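Prolach Hand Gripper Kit

Home > Kits > Grippers and end tools

In stock. Ships from our workshop in Lilley.
Kit weight, boxed: 900 g

The Prolach is a hand-held two-finger gripper you build yourself on a kitchen table or a workshop bench. You hold it, you squeeze the trigger, and the fingers close the way a robot's would. People use it to try out grasps, to record hand motions for a robot arm they haven't finished yet, or just to learn how a parallel finger linkage goes together. It started as a weekend build at the Borkevby shared workshop, and the version on this page is the one we settled on after a lot of cracked prints and one very stubborn spring.

We love this thing! It is small enough to finish in an evening or two and there is still plenty in it to fiddle with afterward (different pads, stiffer springs, longer fingers, your own camera plate).

What's in the box

Body shell, two halves
Two soft fingers, plus one spare
Trigger, return spring and linkage bars
56 fasteners in sorted bags, all metric
Camera plate with slotted holes
Sheet of 7 printed marker stickers
USB cable and a small board for reading the trigger position
Printed build guide

You'll need a 2 mm hex key, small pliers and a sharp knife for cleaning up the shell edges. The camera is not included. Any light wide-angle camera that fits the slots will do.

The fingers

The fingers took the longest to get right. Our first set was hard plastic all the way through, and it was fine for blocks and cans and hopeless for anything with a curve. The current ones have a firm rim that holds the shape and a separate pad set inside it, so the pad can give a little while the rim keeps everything lined up. Pads pull out from the front. If you want to cut your own, the outline is printed full size on the back page of the guide.

Set the finger gap before you tighten the last two screws. Close the trigger all the way, let the tips come together, then snug the screws down a bit at a time, left and right in turn. If one finger lands early, loosen and start over. It is much easier to fix at this stage than with the shell on.

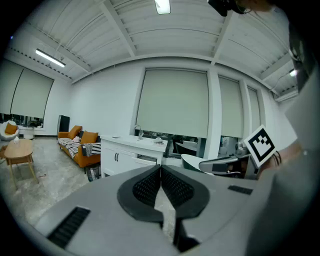 Once the fingers close evenly, mount the camera and aim it so both tips are low in the view and there is plenty of room above them. Then walk it around wherever you plan to work. Blinds, lamps and shiny counters all change the exposure, and it's worth finding out early which corner of the room gives you trouble. A printed marker on stiff card is a handy check: hold it at arm's length, tilt it, move it closer, and see where your tracking software loses it. Keep a white margin outside the black border when you cut your own cards. We trimmed a whole batch too tight once and spent an afternoon blaming the lens.

Trigger board

The board reads the trigger position and sends it over USB as plain text, one reading per line. Fully open should read close to zero and fully closed should read 522 on a fresh build. Yours may settle a little lower after the spring beds in, so run the zero step again after the first week of use. The sketch is open and short, and you can change the scale in one line.

If the readings jump, check the cable first. There is a small hook inside the grip for it, and it really does help!

Fit with other parts

The camera plate shares its hole pattern with the Mokgethi wrist mount, so you can move the same camera from your hand to an arm and back again. The fingers fit too, with the short adapter (sold separately). The older round-tip fingers do not fit this body.

From a builder

"I built mine on the end of the dining table and had it closing properly the same night. The linkage made sense as soon as I laid the bars out in order. I swapped the spring for a lighter one from my junk drawer and like it better for small parts." Despina Pappas

Good to know

Updated December 5, 2018: the build guide now shows the linkage bars from both sides, and the spare finger is included in every kit. If you bought one in June and would like the new guide, send us your order number and we'll mail you a copy.

Spare pads, springs and marker sheets are listed under Small Parts.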